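4. Setting up a growth forecast series

This section covers loading a country forecast into Pluteo, choosing which revision to keep, and reading the revision table without believing more of it than you should. It assumes you have finished section 3 and have at least one source connected. If your source list is empty, go back.

The sales sheet says Pluteo "tracks the outlook as it changes." What it tracks is what other people have typed into a file. Keep that in mind through the steps below.

4.1 Before you start

You need:
- a source file in the Gitetti layout (one row per country per release)
- write access to the workspace
- the base year used by the publisher, which is often buried in a footnote and sometimes missing altogether

CAUTION: If you can't find the base year, do not guess. Pluteo will accept any four-digit year and will draw a smooth, confident line from it. A series rebased to the wrong year looks exactly as good as a correct one.

4.2 Loading the series

1. Open Workspace > Series > New.
2. Pick "Forecast, annual." The other choice, "Forecast, blended," averages quarterly numbers in a way the vendor has never fully documented. We don't use it.
3. Enter the series code. The demo file uses 1401 for real GDP growth and 1062 for consumer prices.
4. Select the source file and press Read.
5. Check the first and last year shown in the preview. The demo file should start at 1988. If it starts later, the reader has skipped rows with blank cells and has not told you.
6. Set the calendar to match the publisher: calendar year or fiscal year.
7. Press Commit.

NOTE: Step 6 is where most bad charts come from. A fiscal-year forecast plotted beside a calendar-year one will show a "slowdown" made up of nothing but a few months' offset. Pluteo shows a small gray flag when the two are mixed. It doesn't stop you, and the flag does not print.

4.3 Choosing a revision rule

Each time a publisher changes its mind, a new row arrives. You have three rules to pick from under Series > Revisions.

Latest only. Old numbers are overwritten. The chart looks tidy and the forecaster looks better than it was. This is the default, and you should turn it off.

Keep all. Every release is stored with its date. The file gets bigger. The limit is 300 revisions per series, after which the oldest are dropped with a one-line message in the log.

Keep first and last. A fair compromise if storage is tight, although it hides any swing in between.

To change the rule:

1. Open the series and choose Revisions.
2. Select "Keep all."
3. Tick "Stamp release date." Without the stamp, rows are sorted by the time you loaded them, which says more about your work habits than about the economy.
4. Save, then close and reopen the series. The rule does not always show as changed until you do.
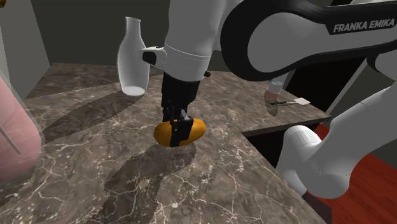
Fig. 4-1. Simulated Franka Emika arm holding a mango-shaped fruit above a marble-patterned countertop.

4.4 Reading the revision table

The table lists the forecast year across the top and the release date down the side. Read down a column to see how one year's number moved over time. Reading across tells you what the publisher thought on a single day.

The column headed "Confidence" needs a warning. The score comes from the Drukden method, which measures how close recent releases are to each other. It does not measure how close any of them came to the real result. A forecaster who repeats the same wrong number will score very well.

To hide the column, right-click the heading and choose Remove from view. It comes back after each update — remove it again.

CAUTION: Do not copy the Confidence score into a client report. Several readers have taken it for a probability, and the percent sign next to it gives them every reason to.

4.5 Comparing two publishers

1. Open Compare and add both series.
2. Confirm that both use the same base year, the same calendar, and the same price basis. Pluteo checks only the first.
3. Choose "Actuals" as the third line. Use first-release actuals or final actuals, and write down which. The two can differ by more than the gap between the forecasts.
4. Press Draw.

If the publishers agree closely, don't take much comfort from it. Many forecasts start from the same public data, and some borrow heavily from each other. The Villanueva template labels a narrow gap "Strong consensus." You can edit that label under Template > Text, and we suggest "Narrow gap."

4.6 If something looks wrong

Line drops to zero in the last year: the publisher left the cell blank. Set Blanks to "Show gap."

Growth shows as ten times too high: the decimal mark was read as a comma. Change the locale and load the file again.

Revision dates all match: the release stamp was off when the rows were read. There is no repair tool. Delete the series and start over from 4.2.

"Series is healthy" message: this means the file opened.

Section text checked by Rodrigo Cabello, 25/02/2019. Next: 5. Exporting charts

3 comments | 12 shares
Contact the documentation desk | © Pluteo user guide | Back to top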